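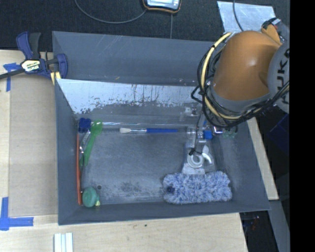 About Clokstead Miniatures

Welcome, and thank you for wandering over to this page, which we suspect is the least visited one we have. Most people come to us looking for a lamp post or a pair of skating ponds and never get this far, so do sit down and stay a while.

We are a small shop and mail order business selling everything that goes into a Christmas village: houses, churches, shops, bridges, railway halts, trees, fences, lamps, tiny people with parcels and tiny dogs without leads. We sell it all year round. You might think July would be quiet, but a surprising number of our customers like to get their villages planned while the evenings are long, and there is something very pleasant about painting a toboggan with the back door open.

How we began

The shop started as a market stall with 6 houses on it. They were plaster, they were rather heavy, and the windows had been cut out by hand with a craft knife, so that none of them were quite square. We had meant to sell them and then go back to our ordinary lives. They had all gone by lunchtime, and for the rest of the day we took orders on the back of a paper bag (we still have the bag, in a drawer, with a gravy stain on it that we can't account for).

The following winter we had a bigger stall, and the winter after that we took a corner of somebody else's shop, between the wool and the birthday cards. By the time we got our own front door we had a proper range, a proper name and a very improper amount of cotton wool. The front door is still the same one. It sticks in damp weather, so please give it a good push and don't assume we're closed!

The Torkurstead village

Our own range is called Torkurstead, and it is the thing we are proudest of. Torkurstead is a village that doesn't exist on any map, though we have talked about it for so long now that we find ourselves discussing its parking. There are 71 buildings in the range at present. You will find the usual church and inn and bakery, of course, but also a cobbler's, a public baths, a school with a bell that really swings, a cheese shop and a rather gloomy bank. The bank was a bit of a slow seller at first, and then people discovered that it looks splendid at the end of a street with the light behind it.

Every building is made to the same scale, so that a house you buy this year will stand happily next to one you bought ages ago. We are quite strict with ourselves about this. We know how disappointing it is to bring home a lovely new post office and find that its door comes up to the church roof.

New pieces come out each September, and we retire a piece only when the mould has worn out and we can't in good conscience go on using it. When that happens we say so on the website well beforehand, so that anyone who has been saving up for it has a fair chance.

The Mesine lights

For years we sold other people's lights and for years we grumbled about them. They were too blue, or they hummed, or the battery box was the size of a cottage and had to be hidden under a hill. In the end we had our own made, and called them Mesine. They give a soft yellow light, something like a lamp in a kitchen window seen from across the road, and the wire is thin enough to run under a sheet of wadding without leaving a ridge. A Mesine set comes with either 2 or 6 lamps, and the sets can be joined together, so you can begin with one cottage and carry on until you run out of shelf.

Spare lamps are always in stock. If you have lost the little card telling you which ones to order, just ring us in the morning and describe what you've got. We are used to it.

Arango, our loose scenery

Arango is the name we give to all the bits and bobs that go between the buildings: gravel paths, dry stone walls, frozen ponds, log piles, hedges with a dusting on top, bare trees and bushy trees. Some of our customers buy nothing else. They have a village already, perhaps one that belonged to a parent or a grandparent, and all they want is to freshen it up a little and cover the place where the glue has gone brown. We love hearing from people in this position. If you have an old village that came down through the family, please don't feel you need to replace any of it to shop with us. A new hedge and a bit of a path can do wonders.

The shop itself

You will find us in Clokstead, on the narrow street that runs down behind the market hall. We have two rooms. The front room is for browsing and has the shelves, the till and a chair for whoever has been brought along against their will. The back room is where the big display stands from October to January, and this has become something of an outing for local families, which pleases us more than we can say. Last winter's display had 600 figures in it, and yes, children did ask us whether we knew all their names.

The display is free to look at. Pushchairs can get round it, and there is a low step along one side so that smaller visitors can see over the edge. We dim the room at 4 o'clock each afternoon and switch the village on, and if you can only come once, do try to come then.

Ordering by post

Most of our parcels go out within a few days, though it is slower in November, when everyone remembers at once. Each building travels in its own box, which is worth keeping, as it's much the best thing for putting it away in afterwards. If anything arrives chipped, send us a photograph and we will put it right. There's no form to fill in, and you needn't send back the broken one. Plenty of people turn theirs into a ruin at the edge of the woods, and very nice they look too.

Come and say hello

We are always glad of a letter, a message or a picture of your village, however large or small, and whether it lives on a windowsill, a piano or the whole of the spare bed. We pin the printed ones up by the till. The kettle is generally on by ten.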